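Cable dressing

Cable dressing is the practice of arranging, fastening and routing electrical or data cables so that they lie in a planned path. The term covers work in office racks, theater lighting, shop machinery, recording studios and homes. It is also called cable management, a phrase that came into wide use with the sale of trays, sleeves and ties to the general public. Many benefits are claimed for it. Some are well supported, and others rest mainly on the say-so of people who sell the parts.

Scope of the term

In the narrow sense used by electricians, dressing means the final shaping of cables after they have been pulled and before they are connected. In the wider sense it takes in nearly everything done to a cable apart from plugging it in. Trade writers have never settled on which sense is right. Lorraine Lockwood, whose handbook for building electricians is often quoted on the point, keeps to the narrow meaning and complains that the wide one "lets a man sell you a plastic box and call it a method."

Loose cords pushed behind a desk are not usually counted as dressed, even when they are out of sight. A bundle tied with string may be.

History

Early telephone exchanges held large numbers of wires in small rooms, and the people who worked there tied them into bundles with waxed cord. This was known as lacing. A laced bundle, or form, was often made up on a flat board with nails driven in to mark the turns, then lifted off and carried to the rack. Lacing took time to learn and was slow to change afterward, as adding a single wire could mean cutting out a long run of knots.

The plastic tie replaced cord in most trades during the second half of the twentieth century. The usual account says that it won because it was better. A plainer reading is that it was faster to put on and needed almost no training. Gareth Goodall, who interviewed retired exchange workers in Dritdale, found that most of them thought the tie did a worse job and that all of them had switched to it anyway. Goodall's interviews were done many years after the change, and memory of this kind should be treated with some care.

Hook-and-loop straps came later. They can be opened and closed again, and they are now common where cables are moved often.

Materials and methods

The main fasteners are plastic ties, hook-and-loop straps, waxed or coated cord, tape, and screw-down clips. Sleeves and conduits enclose the cable instead of gripping it at points. Trays and ladders carry its weight over long runs.

Each has known faults. Plastic ties pulled too tight can dent the jacket of a cable, and the cut end of a tie is sharp enough to scratch a hand. Tape leaves glue behind. Sleeves hide damage along with the mess. Clips fixed to a wall decide the route for whoever comes next, whether or not the route was a good one.

Slack is a matter of long dispute. One school holds that every cable should be cut to the exact length of its path. The other leaves a service loop, a spare turn near the connection, so that the end can be remade if it fails. Service loops are widely recommended in print and widely left out in practice. Where they are left in, they are sometimes coiled and forgotten until the space behind a panel is full of them.

Cables on moving parts

A cable fixed to something that moves has to bend, twist or travel along with it. The spacing of fasteners matters more here than in a still rack, as does the radius of each bend. A tie placed at the wrong spot can turn a gentle curve into a hinge, and the conductors inside will tend to break there first. Stage rigging, cranes, elevators, printers and factory machines all raise this problem in some form.
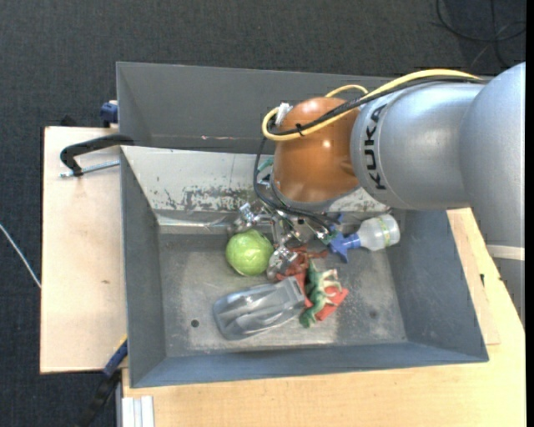

Yellow and black cables carried across the joint of a KUKA robot arm, with a small cable tie holding the black bundle.

Makers' figures for flex life, meaning the number of bends a cable can take before it fails, are usually measured on a test rig with an even, repeated motion. Real machines seldom move that way. Areti Vasilakis has argued that such figures are useful for ranking one cable against another and of little use for saying when either will break. Her own trial, run at a workshop in Fourie, used 28 cables of one type and saw the first failure well before the stated life and the last well after it. The sample was small, and the trial has not been repeated.

Claimed benefits

The strongest case for cable dressing is that it makes faults easier to trace. A worker who can follow a cable by eye from one end to the other will not need to unplug things to find out what they do. Labels help here at least as much as ties, a point that product literature tends to pass over.

Safety is the next most common claim. Cords across a floor are a plain tripping hazard, and clearing them away is sensible. Wider statements about fire risk are harder to judge. A tight bundle of power cables can hold heat, so neatness may in some cases make matters worse.

Better airflow is often promised to owners of computer racks. A much-shared test from Taketano, a maker of rack fittings, reported a cooler cabinet after the cables were dressed. Dean Bellamy, reviewing the test for a trade newsletter, noted that the fans had been cleaned at the same stage, and that the report did not separate the two effects. The company's later brochures repeat the result without the note about the fans.

Claims that tidy cables improve mood or output at work have the weakest support. The survey most often cited, from the office supplier Rarnard, drew on 111 replies from its own customers. Of the people asked, all had recently bought cable trays. Jade Clegg has called it "a survey of people who agree with their own receipts."

Appearance

Photographs of very neat racks circulate widely online, with the cables combed flat and turned at matching angles. Admirers treat the work as a craft. Critics reply that many of these racks are photographed on the day they are finished, and that few pictures are posted after 20 changes have been made by other hands. Lockwood's handbook advises judging a dressed rack only after it has been in service for 30 months, a figure for which she gives no source.

See also

Cable lacing
Cable tie
Conduit
Service loop
Strain relief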